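Handout 6: Picking a messaging channel for a small business
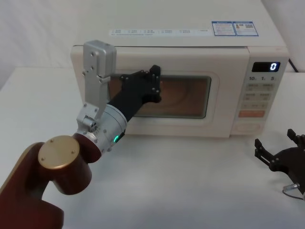
Department of Business Communication, Mendholm College

Hi all, these are my notes from Sunday's catch-up session, cleaned up a bit. A few of you had to leave before we got to pricing, so read that part twice.

We started with Bramwell, the flower delivery company from the reading. They had one shared phone and one person answering texts on it, and it worked fine up to 40 messages a day. Then came the holiday rush and they hit 200. Replies went out twice, or not at all, and two people promised the same customer different delivery times (I've done this myself, in an old job, and it's a horrible phone call to have to make).

So what do you look at first? I'd say where the customers already are. Don't pick the app you like. Ask the people at the counter, or put one question on the order form. Bramwell's owner was sure everybody wanted a chat box on the website, and then most of the orders kept coming in by text anyway!

Next is the shared inbox. You want to be able to assign a conversation to a person, leave a note the customer can't see, and close it when it's done. If a tool can't do those, skip it for now, however pretty the charts are.

Now pricing. Vendors charge per seat, per message or per contact, and the three are hard to compare until you put your own numbers in. Take our two practice companies:

Lurkau – 1,000 messages a month, two staff. Per message looks cheap here, but check what happens in the busy season.
Drekov – 800 contacts, most of whom write once a year. Paying per contact is painful for them. Why?

Work out both before class and bring your sheet, even if it's messy. I don't care about the formatting.

Automatic replies: keep them short, say when a person will answer, and then stick to it. A bot that says "we'll be right with you" at 11 p.m. is worse than silence, I think, though Þórarinn Þórarinsdóttir argued the other side in our session and made some good points about people just wanting to know the message went through. We'll pick that up again next time.

Reading for next time is chapter 4, plus the short piece on opt-in rules. Skim the legal part – we'll go through it together.

Department of Business Communication | Contact the department | © Mendholm College | Back to top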